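家务机器人邮件列表 · 存档
回复：机器到底能不能收拾桌子了？
Mariama Osei 发表于 12 月，星期日晚
阅读时间：8 分钟

各位好，

先跟大家道个歉，Bjartur 的信我读了两遍才动笔，中间隔了好几天。家里来客人，厨房乱得不像样，正好让我一边洗杯子一边想他的问题。我把他的原话留在下面，免得新加入的朋友看不明白我们在聊什么。

Bjartur Fogh 写道：
> 我在 Brerkgate 的茶水间管了四年后勤，每年都有人跑来告诉我，
> 明年就有机器替我收杯子了。去年有人给我看 Proser 的演示，
> 两分钟的片子，机械臂把一个碗放进沥水架，配了很好听的音乐。
> 我问他，碗要是倒扣着呢？他说下一版。
> 我不是存心抬杠。我想知道的是：在座真正做过这些东西的人，
> 你们自己敢不敢把家里的杯子交给它？
> 不是实验室的杯子，是你妈妈留给你的那个。
> 另外，要是答案是“还不行”，麻烦说说到底卡在哪一步，
> 我好跟楼上的人解释，为什么今年的预算还得留给人。

Bjartur，你最后那个问题问得真好，我先答这个：我自己的话，不敢。我外婆那只搪瓷杯我连洗碗机都不让进，更别说别的了。不过我也不想就这么两个字把你打发了，因为这几年进步其实不小，只是进步的地方跟演示片里让人鼓掌的地方常常对不上。

我在 Eshun 那边帮忙做桌面整理这一块，说白了就是杯子、托盘、杯垫、桌上的零碎东西。听起来很小是不是？我刚去的时候也觉得小，心想这有什么难的，我女儿四岁就会摆桌子了。结果头一个月，我们光是为了“杯子放在杯垫上”这句话该怎么算，就吵了好几个下午。杯底有一半压在垫子上，算不算？杯子放正了，可是把垫子推歪了，算不算？把手朝里，客人得扭着手腕去拿，又算不算？你在茶水间待了四年，这些你大概一眼就有答案，可要把这个“一眼”写成规矩，真是要命。

拿杯子这个动作本身，现在已经像样多了。空杯子，正着放，周围留得出一点空，两指夹爪去夹杯沿或者夹把手，多半是夹得住的。麻烦的是挤在一起的时候。托盘里杯子挨着杯子，把手又都伸出来占地方，夹爪要下去，旁边那只就得让一让，可它又不会自己让。人遇到这种情况，小指头顺手一拨就过去了，自己都不知道自己拨过。机器没有这根小指头，它得先想好拿哪一只，从哪边下去，拿起来以后另一只胳膊在哪儿等着。 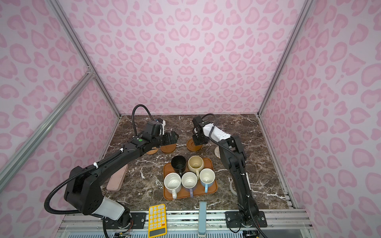

说到两只胳膊，我多啰嗦几句。很多人以为多一只手就快一倍，我起初也这么以为。其实两只手抢同一块地方的时候，比一只手还慢，你让我我让你，像两个特别客气的人在门口碰上了。真正有用的是分工：一只扶着，一只拿；或者左边的管左边的垫子，右边的管右边的。可是分工又要看桌上东西怎么摆，摆法一变，刚才分好的就得重来。我们最后的办法很笨，就是让人一遍一遍地带着它做，做了 280 遍，杯子换着位置放，垫子也换，连桌上无关的小东西也故意不收走。谁家的桌子上没有几样不该在那儿的东西呢？

杯垫也值得单独说说。薄薄一片圆的，平贴在桌面上，要是想把它拿起来，夹爪根本没有地方下手。人会用指甲抠，或者把它推到桌边，悬出来一点再捏住。后面这一招机器可以学，我亲眼见过它学会，高兴得我当天晚上给我姐姐打了个长途电话（她完全不懂我在激动什么，但她很给面子）。可是换一张纹路花一点的桌面，它又开始犹豫。石头纹特别容易惹事，白一道黑一道的，垫子的边在哪里，有时候我隔着屏幕看也要眯一下眼睛。

所以 Bjartur，要跟楼上的人解释，我会这么说。

单个动作，空杯子，熟悉的桌子，可以做，慢一点，旁边最好有人。整件事从头到尾，包括看出哪只杯子里还剩半口茶、哪只是别人还要回来喝的，我没有见过哪家能放心交出去。Amedell 的朋友去年秋天来我们这儿坐了一下午，他们做的是车间里的分拣，东西比我们的规矩，箱子是箱子，零件是零件，他们那边走得就快得多。我听了有点眼红，回来的路上又想，家里和茶水间难就难在每只杯子都有主人，而主人的想法是没有贴在杯子上的。

还有一点，可能是你最关心的，就是打碎。陶瓷杯轻轻磕一下，当时看不出来，过两天倒热水才裂。这种事故在我们的记录里很难算账，录下来的那一遍看着是成功的。我一直主张把杯子拿去检查一遍再打勾，同事们嫌我啰嗦，我也承认我啰嗦，这封信就是证据。

你说的倒扣的碗，我们也试过，倒扣的杯子也试过。夹起来倒还好，翻过来才难，得两只手倒一次，手腕要转到一个很别扭的角度，线缆也跟着绕。眼下我们的做法是先不碰倒扣的，遇到了就停下来等人。我知道这听上去很没出息，可我宁愿它停下来等我，也不愿意它自作主张。

预算的事我不敢替你拿主意，不过要是你愿意，可以在茶水间记一个星期的流水账：一天收几次杯子，有几次是要动脑子的，比如满的、粘住的、叠在一起的、不知道是谁的。我很想看看这个比例。我自己猜，动脑子的比你以为的多，你只是做得太熟了。记好了发到列表里来，不用整理，手写了拍给我们也行。

其他做洗碗、叠衣服的朋友也请出来说两句，别让我一个人在这儿讲杯子。尤其想听听叠衣服的，我总觉得你们比我们还苦。

祝大家周末还剩下一点点，
Mariama

近期讨论
· 回复：叠毛巾和叠衬衫是一回事吗
· 夹爪上的橡胶垫多久换一次
· Proser 的演示片，谁看过没剪过的版本？
· 车间分拣：Amedell 那次聊天的笔记
· 求助：桌面反光，晚上开灯以后就认不准
· 回复：机器到底能不能收拾桌子了？（Bjartur Fogh）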